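Housing and Interiors, Week 6
Handout revised 24 April 2024
Instructor: Gunvor Sjögren

# Small rooms and how people get into them

Last week covered living rooms and kitchens. This week we look at the parts of a house that get the least floor area: halls, bathrooms, closets and the doors between them. Read chapter 7 of the course pack before the seminar and bring your tracing paper.

## 1. Circulation space

Circulation is floor that you cross to get somewhere else. Halls and landings are pure circulation. Most rooms also have a strip of it inside them, usually running from the door to the window or to a second door. When you mark up a plan, shade this strip first. What is left is the part of the room you can furnish.

We will use two plans all term. The Orkville house is 1252 square feet and the Floron house is 1137. The Floron house is smaller but has more usable floor in the bedrooms, and the reason is the hall. In Orkville the hall runs the full length of the plan and serves rooms on one side only. In Floron it is short and has doors on both sides and at the end.

A hall that serves one side only is called single-loaded. A hall with rooms on both sides is double-loaded. Single-loaded halls can have windows, so they are lighter, but they use more floor for each room they reach.
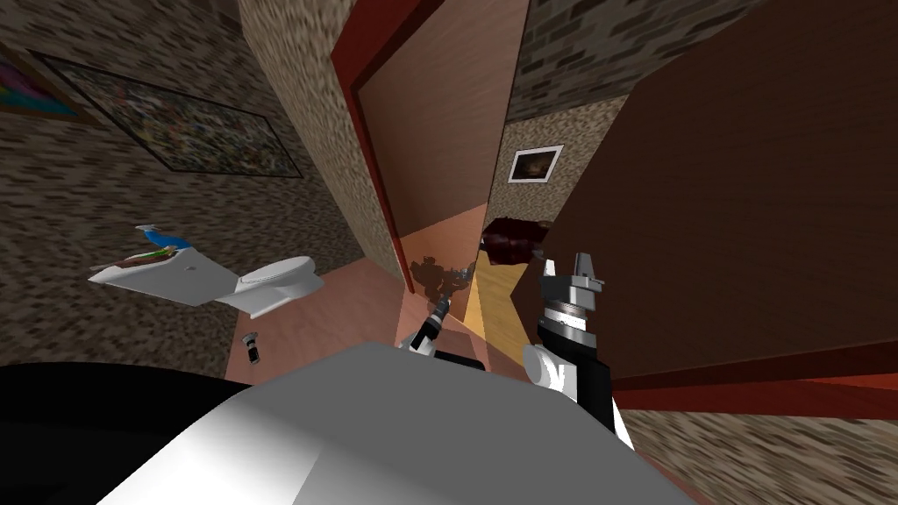 *Fig. 1. Bathroom and hallway interior, computer-rendered.*

## 2. Doors

A hinged door needs clear floor equal to a quarter circle with the width of the door as its radius. Draw the arc every time. Students leave it out and then place a cabinet inside it.

Terms you need:

- **Hinge side / latch side.** The latch side is the one you walk toward, so keep the wall clear there.
- **In-swing.** The door opens into the room being entered. Usual for bedrooms.
- **Out-swing.** The door opens into the hall. Helpful for very small bathrooms, where a person who falls may block an in-swing door.
- **Pocket door.** Slides into the wall. Takes no floor, but the wall can't hold pipes or outlets along that stretch.

Out-swing doors can hit each other or hit someone in the hall. Leif Løken's case study (course pack, p. 24) shows a landing where two of them meet — look at how he fixed it by moving one hinge and leaving the openings where they were.

## 3. Wood surfaces indoors

This section is short. It will come back in October in the materials course.

Grain direction affects how long a surface looks. Boards laid along a hall make it look longer, and boards laid across it make it look wider and also show more joints. On furniture the grain normally follows the long side, and that is also the stronger direction for a shelf or a top.

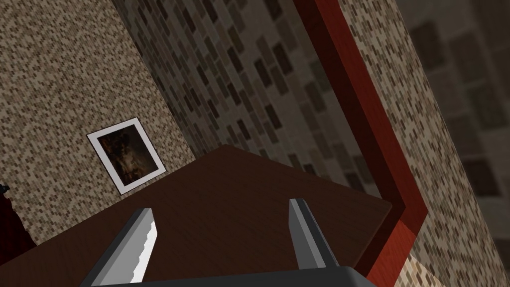 Dark finishes show dust and light scratches sooner than medium ones. Pale finishes show stains. A matte coating hides wear better than gloss, though gloss is easier to wipe. For rental housing, Tikkanen's maintenance guide recommends a medium tone with a satin coating, and you can use that as the default in your projects unless you have a reason to pick something else.

Wood movement happens mostly across the grain. Leave a gap at the walls and cover it with the baseboard.

## 4. Long, narrow bathrooms

Many older houses have a bathroom that was made by cutting a strip off a bedroom. These rooms have the door at one short end and the fixtures in a row. Points to check:

1. Can a person pass the sink while someone is using it?
2. Does the door clear the first fixture?
3. Are all the drains on one wall? Splitting them between two walls raises the cost.
4. Where does a towel go?

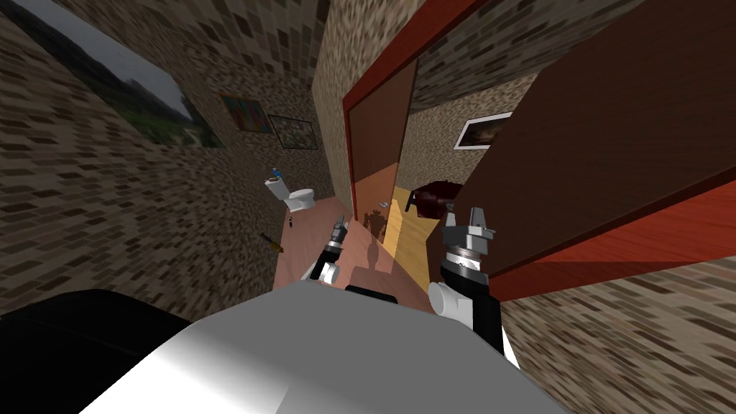
Heavy wall patterns make a narrow room feel tighter for some people and don't bother others. Edvin Torvik's survey had 200 respondents and found no clear preference. What they did agree on was lighting. They disliked a single ceiling fixture and wanted light at the mirror.

## 5. For the seminar

Work in pairs. Take the Floron plan and redraw the hall and bathroom with one door changed. Show all swings and shade the circulation. Write two or three sentences on what your change cost in floor area or wall space.

Dwayne Ambrose will lead the first group and Ivar Rustad the second. Drawings are returned the following week.

Optional reading: the Stiltano row houses, course pack appendix B. The stair is drawn wrong on the second sheet, so use the first.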